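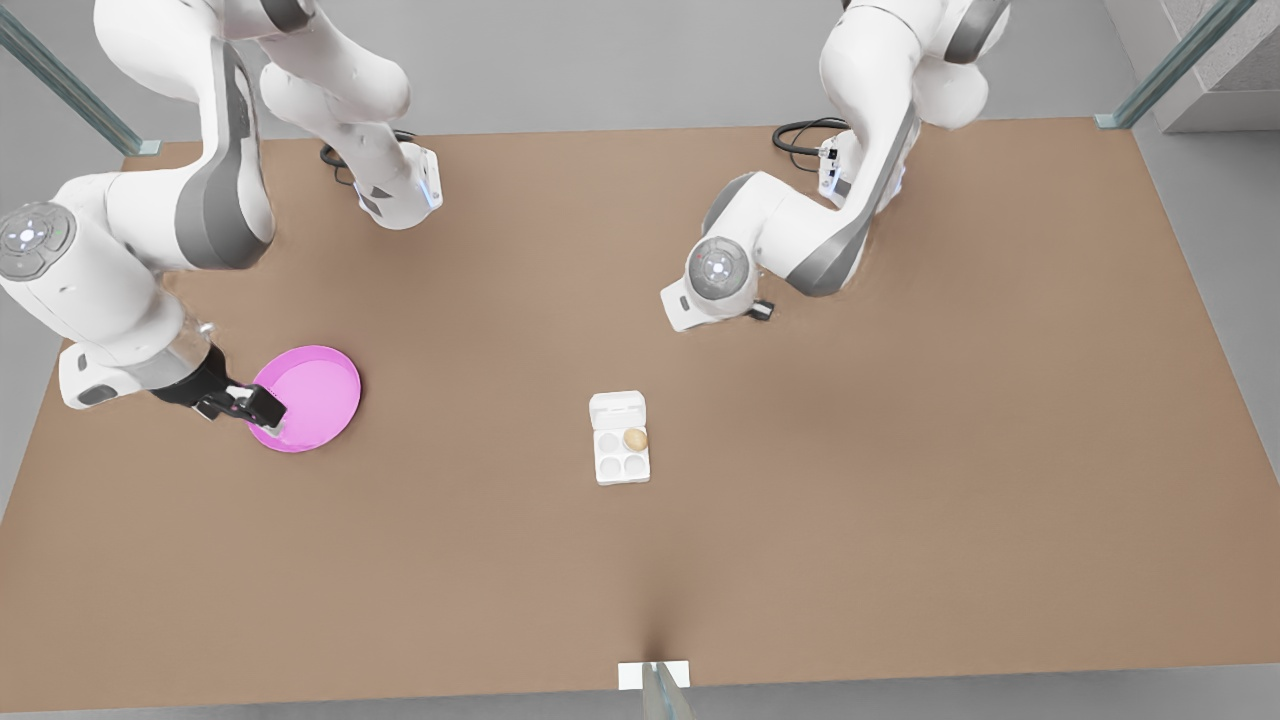

Part 2: Setting up your team plan and handing out seats

Okay, so you've bought the team plan for Jonetti and you've got the welcome email open. Good! I'm going to take you through the bit I get asked about most, which is getting from one paid account to a whole team that can log in and open the same files. I set this up for our own studio at Skillholm first and then for a couple of client offices, so I've made most of the mistakes already and you can skip them.

Before you start, have these handy: the email address that was used for the purchase, the license key from the welcome email, and a list of everybody's work addresses. If you only have the free version of Jonetti, go back to Part 1 and upgrade first, because the Team tab won't show up at all until you do.

Claiming the plan

1. Sign in at the account page with the purchase email. Use a regular browser window for this (private windows kept dropping my session halfway through).

2. Click your initials in the top right corner and choose Plans.

3. Paste in the license key and press Claim. The page reloads and you should see your plan name with the number of seats next to it.

4. Give the team a name. I'd go with something plain like your company name. It shows up in every invitation, and people delete emails from a sender called "Test 2" – ask me how I know.

Note: The key works once. If the page says it has already been claimed, somebody else at your office probably got there first. Check with whoever pays the bills before you write to support.

Adding people

5. Open the Team tab and click Add members.

6. Type in the addresses, one per line. For a bigger crowd, choose Import and upload a CSV with two columns, email and role. The import takes up to 500 rows at a time, so split the file if yours is longer than that.

7. Pick a role for each person. Members can create and edit. Viewers can comment and export, and they don't use up a seat, so put your clients and your boss in there if all they do is look at things. Admins can do everything, including spend money.

8. Press Send invitations. Invitations stay good for 12 days, and after that you'll need to resend them from the same tab.

Caution: Don't make everyone an admin just to get it over with. I did that on my very first setup and we ended up with four extra seats on the next invoice. Two admins is plenty for a small office, one to run things and one for when the first is on vacation.

Installing the desktop app

Each person does this part on their own computer, so feel free to copy the steps into your own email.

9. Click the link in the invitation and create a password. If you already had a personal Jonetti account on the same address, choose Keep both when it asks. Your old files stay in your personal space and the team space shows up underneath it.

10. Download the installer and close any older version before you run it. The installer says it can do this for you, and sometimes it can.

11. Sign in and wait for the small cloud icon to turn solid. The first sync pulls down all the shared fonts and color libraries, and on our office connection I usually go get a coffee at this point.

12. Open Preferences, then Storage, and pick a folder with plenty of room. The default is your main drive, which fills up fast if you work with video.

Note: You can be signed in on 2 computers at once. Signing in on a third bumps the oldest one off, but it keeps any unsynced work on that machine until you come back to it.

Moving files over from Kosilari

Lots of teams come to Jonetti from Kosilari, and the import is pretty friendly. Go to File, then Import library, and point it at your exported Kosilari folder. Layers, text and swatches come across fine. Linked images don't always make it, so open a few of your busier files and look before you delete anything. I kept our old subscription going until May just to be safe, and I did go back in there more than once!

If your files use the Haddadin plug-in for page numbering, install that before you import. Doing it afterward means reopening every document by hand.

When somebody leaves

13. In the Team tab, click the three dots beside their name and choose Transfer files. Pick who gets them.

14. Once the transfer says Complete, choose Remove. The seat is free again right away and you can give it to the next person.

Caution: Always transfer first. Removed accounts are held for a short while and then cleared out, shared folders and all.

Part 3 covers shared libraries and how to lock them.

Kirsty Bright
Last updated 2021-10-29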